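Speaker notes: The Fruit on the Table
Homel Street community room, 2022-10-13

Wait for the coffee line to thin out. Say hello. Do not apologize for the projector.

Open with the question: who here owns a fruit bowl? Hands. Keep them up if there is fruit in it. Keep them up if there are no keys, batteries or parking tickets in it. Pause while the hands go down.

My own bowl was a wedding present, deep and blue, and it ate fruit. Whatever went in first stayed at the bottom until May. I lifted out a lemon once that could have been entered as evidence.

So, first point: go shallow. A tray with low sides holds one layer and keeps no secrets. Metal wipes clean in a second. Color is up to you. A loud yellow-green does the oranges no harm and can be found in the dark by people looking for a snack.
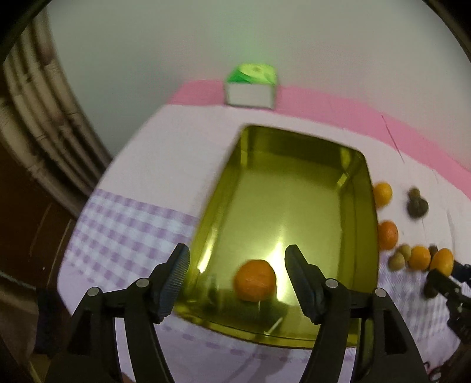 Second point: unpack on the table, all of it, before anything goes in the tray. Tip the bag out on the cloth and let the fruit roll where it likes. Turn each orange over once. Soft spot, eat it today. Good one, into the tray. My neighbor Volodymyr Lytvynenko says this is a lot of ceremony for an orange. He also buys a new bag every week and throws out half the old one, so we have agreed to differ.

Tablecloth digression, only if we're ahead of time. Gingham forgives juice. Plain white remembers everything. (Skip the story about my aunt and the beets.)

Third point: leave gaps. Fruit pressed against fruit goes bad in company. If the tray is full, you have bought too much, and a bigger tray will only encourage you.

Questions. Someone will ask about bananas. Say hang them up and move on. Someone else will ask about fruit flies; give that one 3 minutes at most, it has taken over the evening before.

Chairs back against the wall by 9. Take the cloth home and wash it.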